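4.2 Home visits and early stress screening

9 min read

The Trindlow home visiting program has sent nurses to families with a child under three since the county health office merged its two maternal units. Until the merger, screening for early adversity took place only at the clinic in Nedwood, and parents who missed the well-child appointment were not asked again. We report on the families who were screened at home during the first year of the merged service.

Of the 195 families who were offered a visit, 100 completed the full interview. Another 38 began it and stopped before the section on money and housing. The rest declined or had moved. Completion did not differ by the age of the child, but it did differ by who was in the room. Parents interviewed alone answered more of the items on conflict between adults, and they took longer to do so.

The interview was written by Kristaps Navickas and shortened after a trial in Emen, where parents told the nurses that the opening questions felt like an inspection. The revised form starts with sleep and feeding. Questions about the parent's own childhood come near the end, and the nurse reads them aloud — an earlier paper version was often handed back with that page blank.

Nurses were trained by Ruby-Lee McPhee over four afternoons. Each nurse then made two joint visits with a senior colleague before working alone. Scoring was done at the office, and families above the cutoff were called back and offered a place in the Nepia parent group. Eighteen accepted. We have no measure of stress hormones in this sample and draw no conclusions about the children's biology.

Visits took place wherever the family preferred, in most cases the kitchen or living room. Notes on the home itself covered heating, flooring, storage within a child's reach, and sleeping space.
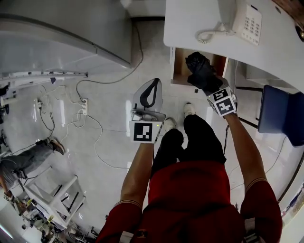
Page last changed: November, 4:10 p.m.

Figure 3. Tiled floor and an open wooden drawer under a desktop.

The notes on the home were not scored. Two nurses working from the same visit often disagreed on what counted as within reach, and we left the item out of the models in Section 5. It remains on the form for use in safety advice.

We use cookies to remember your reading settings. Accept | Manage

A further limit is that families without a fixed address were not on the county list and so were never offered a visit. The clinic sees some of them, but its records were kept separately during the study period.

3 comments · 12 shares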